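November 14, 2018
By the Zerkiner course staff

Chapter 3
Building a Hand-Held Gripper

In the last chapter you drew the linkage on paper. Now you will build it, at home or in a shared workshop. The parts list in Appendix B covers one Mrema gripper with two jaws, the pivot pins and the pads. Cut the jaws first and leave the pads for last.

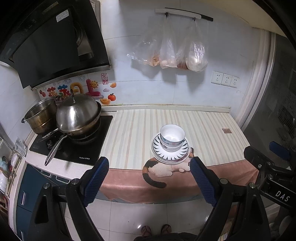
A gripper that closes well on a block of scrap may do badly on dishes. Bowls are smooth and curved, and nested ones leave very little rim to hold. For this reason the exercises use ordinary kitchen objects on an ordinary counter. Textured pads on the inner faces of the jaws help, but only if the faces meet squarely -- check this before you glue anything.

Work through Section 3.1 with the jaws unpadded. Open and close them 10 times by hand and feel for any catch in the linkage. A tight pivot can be eased with a light pass of the reamer. 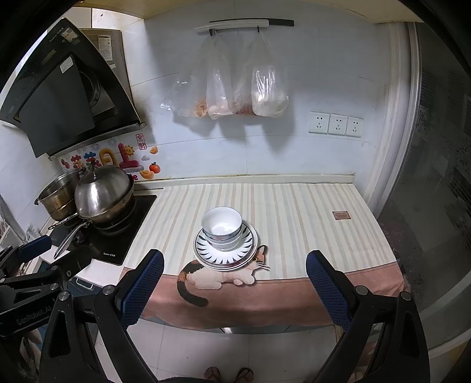 Section 3.2 deals with pad material and glue. Section 3.3 returns to the pivots and shows how to measure play at the jaw tip. Keep your notes from both -- you will need them when the motor is added in Chapter 4.

Reltodwood Press. All rights reserved. Contact the publisher | Back to top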